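The week I sorted the cloth drawer

31st July, and I have spent my Sunday on the kind of jobs that only look appealing when it's too miserable to go outside. The washing is on the airer, the slow cooker is doing its thing, and I finally tackled the drawer under the microwave (you know the one, everyone has one).

It was mostly cloths. I've been buying them since January, when I got carried away at the Barredo sale and came home with 4 packs because the colours were so cheerful. The orange ones have gone a sad peach. The green ones are still properly green, so I've kept every one of those and sent the rest out to the garage for bike chains and muddy dogs.

Folding them is where I come unstuck. My mum did hers in perfect squares with the edges tucked under. I do a sort of long strip, give it a pat, and it's a crumpled heap again by teatime. I did try rolling them for a while! They unrolled.

The other discovery of the day was trays. I'd always thought a tray was for carrying cups of tea on, but a shallow one is brilliant for corralling all the little bits that wander over a table. Pens, rubber bands, the tape measure, that Allen key from the Kikudach bookcase. Everything goes in, and when you need the table you shift one thing instead of 600.

Plants I'm less strict about. I've killed enough real ones to have made my peace with the fake sort, and I like a bit of trailing stem over bare timber. Dust it now and then and it's happy.

So that's my favourite sort of tabletop, really: pale wood with the grain showing, blue tray down one side, a bit of greenery up the back and a bright cloth within reach.
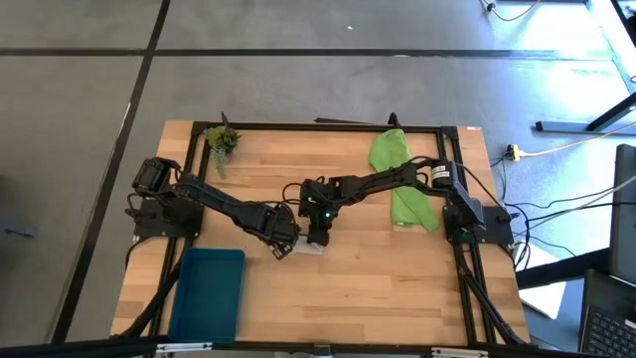

Still on the list

The cupboard over the fridge, which I'm scared of. Also the Zuvcombe storage tubs, because I have 3 lids that fit none of them and I refuse to throw them out until I've tried every tub one more time. And I need a new peg basket, the old one gave up in the wind on Thursday and I was picking pegs out of the lavender until dark.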